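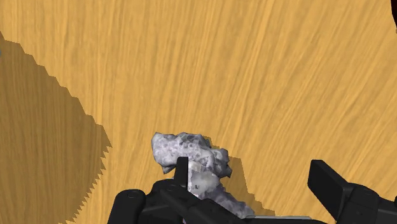 Simulated cell: right finger stops short on the rock, left one touches. Where do I look?

Forum: Cell Setup and Maintenance > Simulation
Replies: 11

genusier_dave
Posted 8:40 am

I look after the simulated copy of our pick cell. One arm, two-finger gripper, wooden table, a handful of lumpy scanned objects. It ran fine until I swapped the gripper model in April. Now when it goes for the rock, the left fingertip is up against the front of it and the right finger is way out to the side with bare table between its pad and the rock. The close command has gone out by then. The log says "grasp complete" and the arm tries to lift.

Same result on 19 tries in a row with the rock in the same spot. With a plain cube it closes on both sides and lifts.

What I have checked so far:
Close command goes to the gripper, not to the arm.
Force limit is the same as before the swap.
Rock mass is the same as before the swap.

Where would you look next?

tmorrow_cells
Posted 8:58 am

Mimic joint. On most of these models only one finger is driven and the other one copies it. If you swapped the model and the copy ratio didn't come across, one side moves and the other sits there. Open the model file and look for the joint that is supposed to follow.

genusier_dave
Posted 9:15 am

Looked at that. The ratio is there, and the cube closes on both sides, so the right finger does move.

Ulla Lehtinen
Posted 9:31 am

I don't think it is the mimic joint either. A cube would fail too.

Check the collision shape on the rock. If it is set to convex hull, the physics sees a smooth bag stretched over the whole thing, and every dip in the surface is filled in. Your picture has that top edge with a lump on the left and another bulge out to the right. The hull would bridge across those. The finger can be stopped by something you can't see in the render.

Turn on the collision view and post what you get.

tmorrow_cells
Posted 9:44 am

That is a lot of clear table for a hull to be filling. A hull can't stick out past the furthest points of the mesh. I could believe a small gap from a hull. This is not a small gap.

Ulla Lehtinen
Posted 9:52 am

Fair, unless the collision mesh has a different scale or origin from the visual mesh. I have seen that on scanned parts many times. It costs a minute to check.

bench_rat
Posted 10:20 am

Off to the side, but your shadows are badly stepped. The big one on the left looks like a staircase. If you use that view for any vision work, raise the shadow map resolution or pull the light's range in closer to the table.

genusier_dave
Posted 10:34 am

I know about the shadows. We turned the map down to keep the speed up. No vision runs on this view, it's for me to look at. I'll fix it after the gripper.

Collision view is on now. Ulla, the rock is a convex hull, you were right about that. Scale and origin match the visual mesh. The hull fills the dips and goes no further out than the rock does. There is nothing invisible sitting in the gap.

tmorrow_cells
Posted 10:41 am

So back to the gripper. Print both finger joint positions, commanded and measured, for every step of the close. Don't go by the picture. And print the contact pairs for the same steps.

Luuk Jansen
Posted 11:06 am

I set up the same kind of cell at Endholm and had close to the same thing. Two items.

First, how does your controller decide the close is finished? If it stops as soon as any finger reports contact, then an off-center object will do this every time. The near finger touches, the close ends, and the far finger stays where it was. Your cube may be sitting dead center, so both sides touch in nearly the same step and you never see the problem.

Second, is the rock centered between the fingers when the close begins? Going by your picture I would say it isn't.

To test, move the cube off center toward the left finger by a few millimeters and run it. If the cube fails the same way, leave the rock alone and fix the stop rule.

Ulla Lehtinen
Posted 11:15 am

I agree with the test. I don't agree with leaving the rock alone. A hull on a porous, bumpy part will give you bad contact points later even if it isn't the cause here. Split it into several convex pieces while you have the file open.

Luuk Jansen
Posted 11:22 am

One change at a time, please. If he does both and it works he won't know which one did it, and next time the gripper gets swapped he is back here asking.

genusier_dave
Posted 2:50 pm

Ran it Luuk's way. Results:

Cube on center: closes on both sides, lifts.
Cube shifted 6 mm to the left: left finger touches, right finger stops out wide, log says "grasp complete."
Rock: same as the shifted cube.

Printed the joints and contacts like tmorrow asked. On the rock run the first contact between the left fingertip and the rock comes at step 2138. The close command drops out on the very next step. The right finger never gets a contact at all. No fault on the joint.

So it is the stop rule. The old gripper model reported one contact flag for the pair and only set it when both pads were loaded. The new one reports a flag per finger and my script was taking either one. I changed it to wait for both flags, with a timeout that reports a failed grasp if the second flag never comes.

After that change the cube lifts on center and shifted. The rock closes on both sides but it slides a bit toward the right while the second finger comes in, then lifts.

tmorrow_cells
Posted 3:04 pm

Good. The slide is expected if the rock is off center. The left finger pushes until the right one gets there. You could leave it.

Luuk Jansen
Posted 3:11 pm

I wouldn't leave it. Correct the approach so the rock starts in the middle. On a table in a simulator a slide is harmless, but if this copy is there to check moves for a real cell, then a push across the table is a move you didn't plan. Look at the grasp point for the rock. It was probably set against the old gripper, and the new one may have its tool center in a different place.

tmorrow_cells
Posted 3:19 pm

Depends on what he uses it for. I have cells that push parts on purpose.

genusier_dave
Posted 4:35 pm

Tool center was off. The offset in the arm config was still from the old gripper, 3 mm different sideways. Updated it, and the rock starts closer to the middle now. There is still a small slide, which I put down to the shape of the thing.

Ulla, I'll do the split collision mesh next, on its own, and run the same set again before and after. Shadow map after that.

For anyone with the same swap to do, my list is now: tool center offset, contact flags (per finger or per pair), stop rule in the close script, timeout on the close, then one centered and one shifted cube before any scanned parts go on the table.

Ulla Lehtinen
Posted 4:47 pm

Add finger friction to that list. A new model usually comes with its own pad values. Post the numbers when you have the split mesh running, I'd like to see whether the slide changes.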